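Munatbridge to Cloltstead on foot, is the abbey crypt open Sundays?

railhead_271
Planning the pilgrim path from Munatbridge to Cloltstead in August, 2 days. The abbey site lists crypt hours for weekdays only. Does anyone have current Sunday access?

ostler
Crypt is closed Sunday until the noon service ends. After that it's open to 4 pm. No photography below the stairs, phones included.

Bach
Disagree on the 4 pm. Last entry was 3:15 when I went, and the side door was locked by 3:30. The nave stays open later.

ostler
Side door is the exit. Entry is through the north porch. 3:15 may be right for last entry, I was going by closing time.

railhead_271
Noted, will aim for 1 pm. How is the climb out of Munatbridge?

tarnwalker
528 steps from the river to the upper chapel, then a dirt track. High point is 2,564 feet. No water between the chapel and Purketti. Carry two liters.

Bach
There is a tap at the cemetery wall before Purketti.

tarnwalker
Marked non-potable. I would not count on it without a filter.

Bach
The sign refers to the trough. The tap is on the town supply.

tarnwalker
The sign is bolted next to both. Carry the water.

ostler
Food is the other gap. The shop in Purketti shuts Sunday. I pack dry goods only: rice, and small wrapped snacks that fit in a hip pocket. 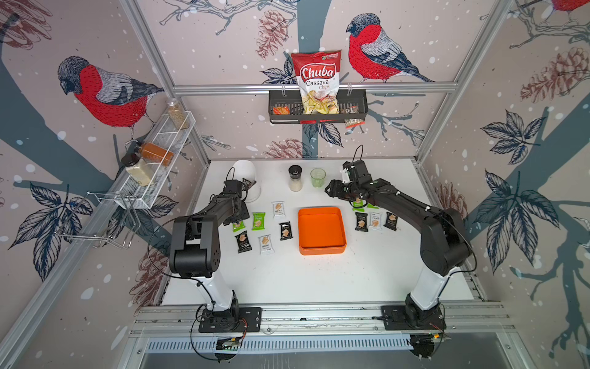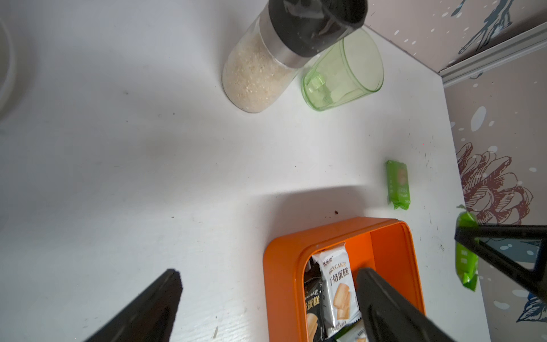 Snack packets on the table in both; the jar of rice or grain is in the second.

railhead_271
Thanks. Does the hostel at Purketti stamp the pilgrim card?

ostler
Yes, at the desk, until 8 pm. The abbey stamp is in the north porch.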